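ロボットアームの購入予算について相談させてください(調理補助の作業セル)

投稿者:hung_kw 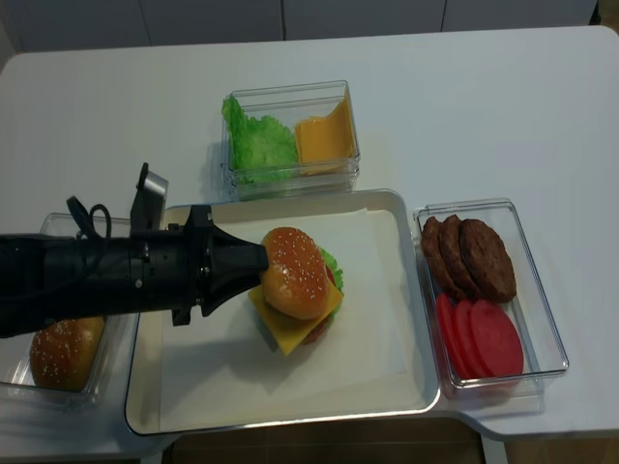
はじめまして。Kwok-wai Hungと申します。香港出身で、日本に来て六年目です。日本語がおかしい所がありましたら、お許しください。私はSangateという小さい会社で、軽食の組み立てを自動化する設備の購入計画を担当しています。来年度の予算の申請を十月の終わりまでに出さなければなりません。アームの値段は見積もりを取れば分かりますが、アーム以外の費用をどのように計算すればよいか、そこで困っています。例えば、具材を入れる透明な容器は、今は白いテーブルの上にそのまま置いています。レタスとチーズは同じ容器、パティとトマトも同じ容器に入れます。このような容器の位置を決める治具も、最初の申請に入れるべきでしょうか。それとも消耗品として後から買うほうが普通でしょうか。

上限は税別で565万円です。この中にアーム、グリッパー、架台、安全対策、教育の費用を全部入れるように、上司から言われました。中古も検討してよいそうです。

投稿者:nejimaki
はじめまして。治具は最初の申請に入れるべきだと思います。後から「消耗品です」と言って出すと、経理に必ず質問されます。うちでは架台と治具を一行にまとめて「周辺機器一式」としました。
それより、565万の中で安全対策にいくら見ていますか。ここを書かない人が多いです。

投稿者:hung_kw
nejimakiさん、ありがとうございます。安全対策は20万円と書きました。協働タイプのアームですから、柵は要らないと理解していました。この金額は少ないでしょうか。

投稿者:nejimaki
少ないです。協働タイプでもリスクアセスメントは必要です。外に頼むなら、それだけで20万は消えると思ったほうがいいです。柵が要るかどうかは、その結果を見てから決まります。順番が逆になっています。

投稿者:Aarne_S
横から失礼します。フィンランド人のAarne Seppäläです。私も外国人ですので、読みにくい文でしたらすみません。
nejimakiさんの意見に半分賛成、半分反対です。リスクアセスメントは必ず必要です。しかし全部を外注する必要はないと思います。私の職場では、社内の担当者が講習を受けて、自分たちで文書を作りました。時間はかかりましたが、次のセルを計画する時に同じ人が作れますから、長い目で見ると安いです。

それから、写真のグリッパーについて質問があります。黒い指がバンズの横に当たっていますね。食品に直接触れる部分の材質は、もう確認しましたか。食品用の指に替える場合、指だけの見積もりが別に必要になります。私たちはここを忘れて、追加の申請を二回書きました。とても恥ずかしかったです。

投稿者:hung_kw
Aarneさん、大切な指摘をありがとうございます。材質はまだ確認していません。見積もりを頼んだPinheiroの営業の方は「標準の指」としか言いませんでした。明日メールで聞いてみます。
もう一つ、皆さんに教えていただきたいことがあります。グリッパーを一種類にするか、具材ごとに替えるかという問題です。薄いチーズと丸いバンズを同じ指で持つことは無理ではないか、と同僚が言っています。ツールチェンジャーを付けると、見積もりが一気に上がります。

投稿者:kitchen_line3
同僚の方が正しいと思います。チーズとレタスは吸着も難しいし、二本指だとちぎれます。最初の年はバンズとパティだけロボットにやらせて、葉物とチーズは人が置く計画にしたほうが通りやすいですよ。チェンジャーは二年目の予算で。

投稿者:nejimaki
私はその分け方に反対です。一年目に人が横に立つ計画にすると、省人化の効果がゼロと書かれて、申請そのものが落ちます。実際にうちはそれで一回落ちました。高くてもチェンジャー込みで出して、削られたら考えるほうがいいです。

投稿者:kitchen_line3
会社によるでしょう。うちは逆に、金額が大きいものは最初の会議で止まります。hungさんの上司は565万と数字を決めて渡しているのだから、それを超えない案が先だと思いますけど。

投稿者:Aarne_S
二つの案を出すことはできませんか。A案は範囲を小さくして上限の中、B案はチェンジャーを入れて超える金額をはっきり書く。私の上司はいつも比較の表を欲しがります。表がないと、内容を読む前に返されます。
中古についても少し書きます。アーム本体が安くても、コントローラーの保守が終わっている場合があります。型番と保守の期限を、買う前に書面でもらってください。

投稿者:hung_kw
二つの案、とても良いと思いました。まだ下書きですが、A案を次のように分けてみました。単位は万円、税別です。

アーム本体(中古) 200
グリッパーと食品用の指 45
架台、治具、容器の位置決め 60
安全対策(評価の外注を含む) 80
設置とプログラム作成 120
教育 20
予備費 40
合計 565

アームは新品の場合300万円です。新品を選ぶと、他の項目を100万円減らさなければなりません。どこも減らせないように見えます。

投稿者:nejimaki
安全対策が80になったのは良いです。ただ設置とプログラムの120は一回分ですよね。容器の置き方を変えたら、教示のやり直しが出ます。保守契約の行もありません。年間の費用は別の予算から出るのですか。

投稿者:hung_kw
保守は運営の予算から出ると聞いていますが、書類では見ていません。総務に確認します。容器の配置は、まだ何回か変わると思います。ですから、教示を社内でできるように、教育の費用を増やして予備費を減らすことも考えています。

投稿者:kitchen_line3
予備費は減らさないほうがいいです。床の電源工事とか、後から必ず来ます。教育はメーカーの無料講習がないか先に聞いてみては。

投稿者:hung_kw
分かりました。予備費はこのままにします。無料講習と指の材質は、同じメールで質問します。返事が来ましたら、B案の金額と一緒にここに書きます。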